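I worked the counter at Postlow for three years before I moved to the back office, so when Shayne Donnelly told us in April that the takeout packing was going to a pair of robot arms, I had opinions. Most of them were about the morning rush.

A takeout order is a lot of small jobs. Cup, lid, straw, carrier, bag. On a busy day we send out 460 of them, and the person at the packing end hardly looks up until 11. Digby McAlister held that spot longest and he has the wrist brace to show for it.

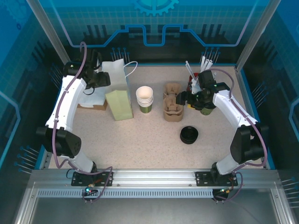 Digby was the first one to ask what happens to his hours. The answer was that his hours stay the same and his job changes. He now restocks the station, checks the bags against the tickets and hands them over. He says he talks to customers more than he used to. He also says he gets bored -- both things can be true.

Shiuli Wijesinghe took it harder. She trained 14 new hires on packing, and she was good at it. What she teaches now is how to lay out the supplies so the arms can get at them, and when to hit stop and finish an order by hand. She got a raise for it, but only after she asked twice.

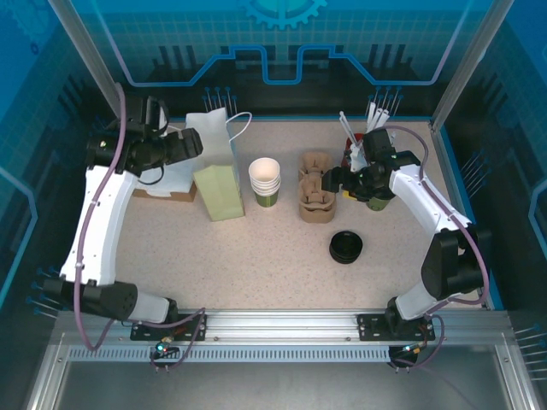 Page 3

The arms are slower than Digby. I want that written down somewhere, because the flyer from Vistel suggested otherwise. They don't need a break, though, and the early shift has gone from five people to four. Delwyn McPhee left in the spring and was not replaced. Management calls that a natural change. The four who are left cover her share of the cleaning, and I have put that in my notes for the next staff meeting.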